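My food project: can you make a proper lentil moussaka on a student budget?
Lomgate College, Food and Nutrition, year one
7 April 2022

So, moussaka. I picked it because I love it and because everyone in my flat kept telling me it was too much faff and too dear to cook on a student budget. My tutor, Serpil Çetinkaya, said I could do it as long as I came up with a version that fed four, went in one dish and still tasted like something you'd want seconds of. Fair enough!

I started back in December with the recipe my gran uses, and that has lamb, a lot of oil and a white sauce that takes ages. Lovely, but a bit rich for a Tuesday-night sort of meal. I swapped the lamb for green lentils (dried ones, cooked until they just give when you squash them) and kept everything else the same for the first go. It was edible. It was also very grey, and so dry that my flatmate poured ketchup on it.

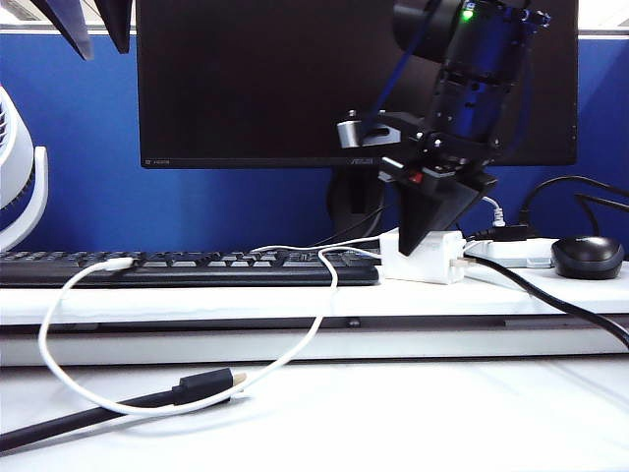 For the second version I fried the onions much longer, until they were properly brown and sticky, and stirred in a big spoonful of tomato purée before the lentils went anywhere near the pan. Cinnamon too, half a teaspoon, and some dried oregano. What a difference! The filling smelled like my gran's kitchen and I kept going back to it with a spoon.

The aubergines were the real headache. Frying them the old way, they drink oil like nothing else, and I got through 3 pans of slices with my eyes streaming. Kevser Kaplan from the second year told me to brush them with oil and roast them on a hot tray, turning once, and I've not fried one since. They go soft in the middle and a bit chewy at the edges, and you can chop your onions while they're in.

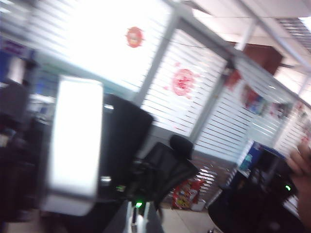

Then the topping. I tried two kinds, a normal white sauce and a lazy one made with thick yoghurt, 2 eggs and grated cheese. I was sure the white sauce would win. I did a tasting in the canteen with 34 people, little squares on paper plates, and most of them went for the yoghurt one, which puffs up golden and has a nice sharp taste against the cinnamon. A few said it was too tangy, so I've since put in a pinch of nutmeg and a touch more cheese.

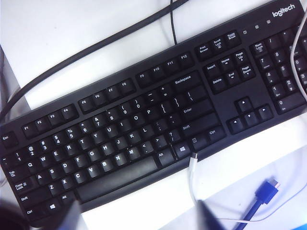
We also had to keep the write-up under 2,000 words, and mine is well under, mainly because I cut a long moan about my oven. It runs hot at the back, so turn the dish halfway through if yours does the same.

What I'd change: I'd salt the filling earlier, and I'd leave the whole thing to stand for a good twenty minutes before cutting. My first squares slid all over the plate. It's even better cold the next day, straight from the fridge, with a heap of cucumber salad.

I still want to try it with potato slices on the bottom, the way Kevser's family does it, and I've already bought the potatoes.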